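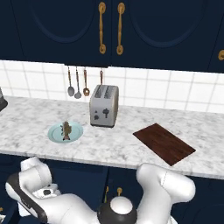 I have been going to watch Bovthorpe play football for most of my grown-up life, and I would like to say a few kind words for the draw. I don't mean the cup draw, with the balls and the velvet bag, which gets plenty of love already. I mean the plain old one-all, the nil-nil in February, the result that sends everybody home a little bit cross and talking about something else by the time they reach the bus stop.

The league, as you may have heard, wants rid of it. From next season there is a plan to settle every level match with penalties, and to hand an extra point to whichever side keeps its nerve. I can see why people like the sound of it. Penalties are exciting, they keep people in their seats, and I dare say a few more pies get sold while we wait for them. When we went up to Elomberg for the last away game before the winter break there were 307 of us in the corner, and if you had asked us at the end whether we fancied a shoot-out, I think most would have said yes, if only to get the blood moving again!

But I keep thinking about what that afternoon was. We had been down to ten since before the half-hour. Our left back was playing in the middle, our captain was playing on one leg, and for the whole of the second half Elomberg came at us like weather. We got the ball clear, and it came back, and we got it clear again. When the whistle went our lot dropped to the grass where they stood, and then they got up and hugged each other, and we sang all the way back to the coach. It was a point, and it felt like a great deal more than one. Put five penalties on the end and the defending becomes the bit before the main event.
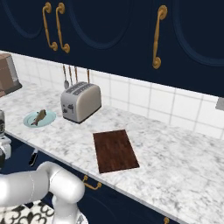 The other thing a draw does is make the league table worth reading. I am a great one for the table, and have been since I was small, when my father would go through it aloud on a Sunday-dinner sort of afternoon as though it were a letter from family. I still do my sums in the kitchen, on the backs of envelopes, and I will own up to a bit of envy for anyone with a long marble countertop to spread them out on (mine go between the toaster and the bread bin). Three for a win, one for a draw, nothing for a defeat – a child can follow it, and a child can also see why a team that draws too often slides down it. The punishment is already there. Nobody needs to add a second one.

The people in favour say that crowds want a winner, and they point to the gates. Well, our gate for the home match with Bustonard was 2,514, the best we had managed all season, and everyone who came through the turnstiles knew perfectly well that it might finish level. It did finish level, as it happens, 2-2, and it was a lovely match, up and down from the start, with an equaliser so late that half the main stand missed it while hunting for their gloves. I haven't met anyone since who felt short-changed.
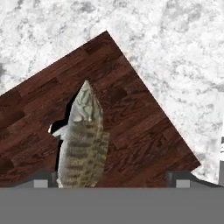
Teguh Ismail thinks I am being sentimental, and wrote to tell me so after I grumbled about all this in the supporters' newsletter. His point was that too many sides come to places like ours, put everyone behind the ball and settle for what they can get, and that a shoot-out would at least make them think twice. "You remember the brave draws," he wrote, "and you've forgotten all the dreary ones."

He may well be right about my memory. I'm less sure about the cure, though. If I were managing a weaker side with a very good goalkeeper, I would be delighted to hear that penalties were waiting at the end. I'd put everyone behind the ball and stay there until dark. The clubs get their vote before the summer, and I hope ours sends the idea back with a polite no.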